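제3장 상판의 표면 읽기

학습 목표
나뭇결무늬 상판의 무늬 종류를 구별하고 이름을 댈 수 있다.
빛의 방향에 따라 표면의 색이 어떻게 달라 보이는지 설명할 수 있다.
흠집, 이음선, 얼룩을 구별하는 점검 순서를 익힌다.
점검 결과를 기록표에 옮겨 적을 수 있다.

주요 용어: 치장판, 무늬결, 곧은결, 이음선, 모서리선, 비스듬한 빛

책상과 탁자를 다루는 일은 대부분 상판에서 시작한다. 다리와 틀은 한번 조립하면 손이 갈 일이 적지만, 상판에는 매일 팔꿈치가 닿고 컵이 놓이고 서류가 끌린다. 가구 관리 실무에서 접수되는 문의도 상판에 관한 것이 많다. 색이 고르지 않다, 줄이 생겼다, 닦아도 자국이 남는다는 식이다. 이런 문의 가운데 일부는 손상이고 일부는 원래의 무늬이며, 나머지는 조명 때문에 생긴 착시이다. 셋을 가려내지 못하면 멀쩡한 상판을 교체하거나 손상된 상판을 그대로 두게 된다.

이 장에서는 밝은 색 나뭇결 치장판을 입힌 상판을 주로 다룬다. 사무실, 강의실, 공용 작업실에서 흔히 쓰는 종류이다. 원목 상판의 관리는 제5장에서 따로 설명한다.

3.1 무늬의 종류

나뭇결무늬는 크게 무늬결과 곧은결로 나눈다. 무늬결은 통나무를 나이테에 접하는 방향으로 켰을 때 나타나는 모양으로, 봉우리나 아치처럼 둥글게 휘어 오른다. 곧은결은 나이테에 직각에 가깝게 켰을 때 나타나며 가는 선이 나란히 이어진다. 치장판의 무늬는 이 두 가지를 본뜬 것이고, 한 장 안에 둘이 함께 들어 있는 경우가 많다. 상판의 한쪽에서는 넓은 호를 그리던 선이 다른 쪽으로 가면서 거의 평행한 선으로 바뀐다.

선의 색은 바탕보다 조금 진한 황갈색이나 연갈색이 보통이다. 밝은 제품일수록 바탕과 선의 차이가 작다. 그래서 가까이에서는 결이 또렷해도 몇 걸음 물러서면 한 가지 색으로 보인다. 점검은 반드시 두 거리에서 모두 한다.

초보자가 자주 틀리는 부분은 무늬결의 호와 둥근 자국을 혼동하는 것이다. 호 모양의 결은 비슷한 곡선이 여러 겹으로 겹쳐 나타난다. 이웃한 결과 이어지지 않고 홀로 있는 선이라면 표면에 생긴 자국인지 의심해 본다.
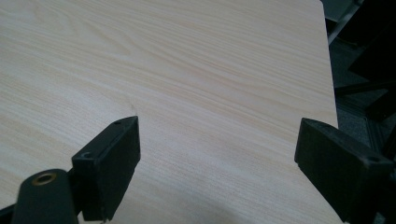 3.2 빛과 색

같은 상판이라도 위치에 따라 색이 다르게 보인다. 창이나 등에 가까운 쪽은 밝고, 먼 쪽은 가라앉는다. 광원의 색이 둘 이상 섞이면 한쪽은 누렇고 다른 쪽은 푸르스름해진다. 이것을 변색으로 적으면 안 된다. 변색은 보는 사람이 자리를 옮겨도 같은 곳에 남아 있지만, 조명에 의한 색 차이는 보는 사람이나 상판의 위치가 바뀌면 달라진다.

반사광도 주의해야 한다. 광택이 있는 면에 빛이 비치면 그 부분의 결이 흐려지고 하얗게 뜬 것처럼 보인다. 점검자는 고개를 좌우로 움직여 반사를 옮겨 가며 본다. 반사가 지나간 자리의 결이 다시 또렷해지면 표면은 정상이다. 계속 뿌옇게 남으면 마모나 세제 찌꺼기를 의심한다.

반대로 비스듬한 빛은 점검자에게 도움이 된다. 손전등을 상판 가까이 눕혀 비추면 위에서 볼 때는 드러나지 않던 얕은 홈에 그림자가 생긴다. 이 책에서는 이 방법을 눕힌 빛 검사라고 부른다.

3.3 가는 선의 판별

상판에서 가는 선을 발견하면 다음 순서를 따른다.

1. 마른 천으로 한 번 닦는다. 사라지면 얼룩이다.
2. 물기를 꼭 짠 천으로 닦고 5분 뒤에 다시 본다.
3. 손톱을 선과 직각 방향으로 가볍게 지나가게 한다. 걸리면 흠집 또는 이음선이다.
4. 선이 모서리까지 곧게 이어지는지 본다. 이음선은 대체로 곧고 길며, 흠집은 도중에 끊기거나 휜다.
5. 눕힌 빛으로 선의 양쪽 높이를 비교한다. 한쪽이 들려 있으면 치장판이 벌어진 것이다.

손톱에 걸리지 않는 옅은 호 모양의 자국은 판정이 가장 어렵다. 얕은 흠집일 수도 있고 문지른 자국일 수도 있다. 이때는 서둘러 판정하지 말고 기록표에 '미정'으로 적은 뒤 다음 점검에서 다시 본다.

모서리선도 함께 살핀다. 상판 끝에 눈높이를 맞추고 선을 따라 보면 휘거나 뜯긴 곳이 드러난다. 의자가 놓이는 쪽의 모서리는 팔걸이와 부딪히기 쉬우므로 먼저 본다.
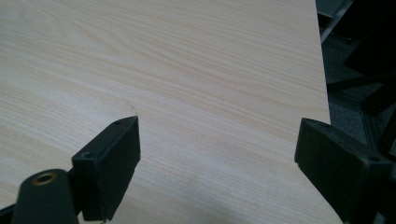

글: 리르카흐(Rirkach) 교재편집부
개정 2025. 3. 30.

3.4 기록표 쓰기

판정이 끝나면 결과를 기록표에 옮긴다. 이 책의 실습에서는 페르쿰(Perkum) 양식을 쓴다. 양식에는 상판 번호, 선의 위치, 길이, 판정, 조치의 칸이 있다. 위치는 의자에 앉은 사람을 기준으로 앞, 뒤, 왼쪽, 오른쪽으로 적고, 가장 가까운 모서리에서 잰 거리를 덧붙인다. 길이는 밀리미터로 적는다.

기재 예
위치: 앞쪽 모서리에서 40 mm
길이: 10 mm
판정: 얕은 흠집
조치: 없음, 1월 점검 때 재확인

조치 칸을 비워 두지 않는다. 손대지 않기로 했다면 '없음'이라고 쓴다. 빈칸은 확인하지 않은 것으로 처리된다.

실습 준비
밝은 색 상판이 있는 책상 하나를 고른다. 위에 놓인 물건을 치우고 마른 천, 손전등, 자를 준비한다. 먼저 무늬결과 곧은결이 나타나는 부분을 종이에 간단히 그린 다음 3.3의 순서대로 표면을 점검한다. 그린 종이는 3.5의 보수 실습에서 다시 쓰므로 보관한다.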